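4.2 Dish Sorting and Racking

The second task family covers what follows a meal: plates are collected from a table and placed upright in a rack. We selected it because it is routine for people and remains difficult for two-arm systems. Plates are thin, often glossy, and may overlap, so the edge available for grasping changes from one trial to the next.

Each policy was evaluated over 200 trials. We compared Pritex, which plans a grasp from a depth estimate, with Jirnix, which is trained end to end on demonstrations from the Harries set. Neither policy received plate models or rack geometry in advance. A trial counted as a success only if every plate stood in a slot without support from a gripper at the end of the time limit.

Pritex completed 11 percent of trials and Jirnix 57 percent. Most Pritex failures occurred at first contact, where reflections corrupted the depth estimate and the finger closed above the rim. Jirnix grasped more reliably but lost plates during insertion - a small tilt error at the wrist is enough to catch a divider. Allowing 3 attempts per plate helped both policies at the grasp stage and had little effect on insertion.
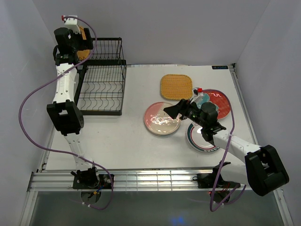
Figure 4. Dish task workspace. The black wire rack is beside the left gripper; the right gripper is above the plates.

4.3 Effect of Clutter

Woven items were added to test whether a policy separates dishes from other tableware. The square placemat in Figure 4 lies close to several plates, and its textured surface differs from their appearance. Jirnix rarely attempted to grasp it. Pritex did so often, particularly when a plate lay close to the mat.

These results agree with our findings on the Flatedlow shop-floor tasks, where placement into narrow fixtures also limited completion. We do not consider either policy ready for unattended kitchen use.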